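Papers > Household Robotics > Furley Study > Section 4

4. Where the chores get hard

We went into this work hoping, as I suppose everyone does, that a kitchen corner would be the easy part. Of the 553 chore attempts logged by Reet Siliņa and Ona Dzene, 382 were finished without a person stepping in, and most of those were plain pick-and-place. Opening a microwave door was another matter, and we spent many a patient Sunday on it. Figure 3 gives the hand-held gripper with the microwave table beyond it, in a room where people were at their desks and on their feet.
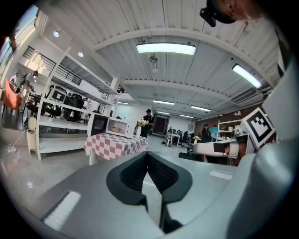
4.1 What we would trust it with

Setting down a small box, gladly. Carrying flowers past a colleague, we would still rather do ourselves.

Comments

Manee Sriwong: Was the tablecloth a problem? Our checkered one gave us fits at Edska.

Ilze Strazds: Lovely section. I'd like to see the 11 door failures written up.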